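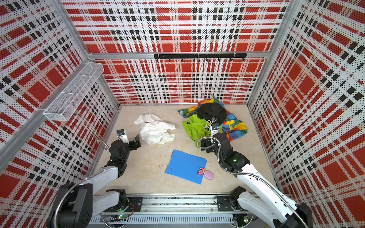 Como recuperar a célula depois de uma falha de sobrecorrente na garra
Publicado em 27 de janeiro de 2021

Este guia explica o que fazer quando um dos dois braços para com a garra fechada sobre uma peça de roupa. O controlador Salton mostra então o código 1732 e o braço fica rígido. Na nossa bancada da Romley, a falha apareceu durante a tarefa de separar roupas, sempre no momento de fechar.

Antes de começar

Não puxe o tecido com a mão enquanto o motor tem corrente. A garra pode abrir ou fechar sem aviso quando o controlador tenta recuperar a posição, e nós aprendemos isto com um dedo entalado (sem ferida, felizmente).

Passo 1. Pare os dois braços
Carregue no botão de emergência. Não basta parar o programa no Wukeo, que só interrompe o envio de comandos – os motores continuam a segurar a posição.

Passo 2. Apoie o braço e corte a alimentação
Ponha uma mão por baixo do cotovelo do braço em falha. Estes braços não têm travão e caem quando a corrente é cortada. Só depois desligue a fonte e espere 40 segundos.

Passo 3. Solte o tecido
Abra os dedos da garra devagar, com a mão, sempre pelo corpo do dedo e nunca pela ponta. Se houver um cordão ou uma linha enrolada no eixo, corte com tesoura pequena. Verifique também se o cabo do punho não ficou dobrado.

Passo 4. Leia o registo
Ligue de novo a fonte e abra o registo do Spanos. Procure a última linha antes do código e anote a corrente máxima. No nosso caso eram 1400 mA, com o limite de fábrica ainda ativo.
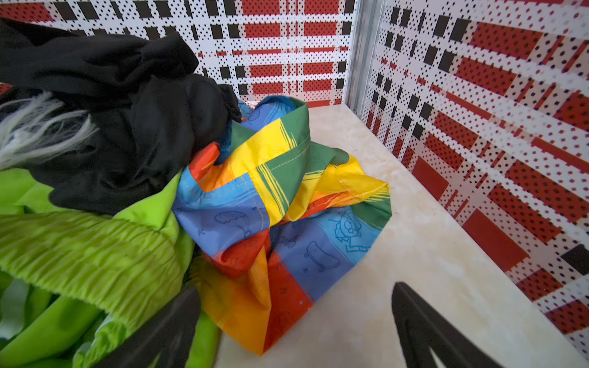 A causa mais frequente é a espessura do que fica entre os dedos. O programa calcula o fecho para uma só camada, e quando a garra apanha duas ou três o motor continua a forçar até ao limite. Por isso convém olhar para a câmara do punho antes de repetir a tentativa. Num monte como este, com o pano colorido dobrado sobre si mesmo e uma dobra da peça preta por cima, eu não mandaria fechar no topo. Também evito a faixa franzida do tecido verde. É melhor escolher uma zona lisa e de uma só camada.

Passo 5. Baixe o limite de corrente
Nos parâmetros da garra, reduza o valor em 200 mA e guarde. Faça isto nos dois braços, mesmo que só um tenha falhado.

Passo 6. Teste sem carga
Abra e feche a garra dez vezes no ar, com velocidade reduzida. Se o código voltar sem nada entre os dedos, o problema é mecânico e é preciso desmontar a garra.

Nota: a versão de março do Spanos vai mudar o nome deste parâmetro. Vou atualizar o passo 5 quando ela sair.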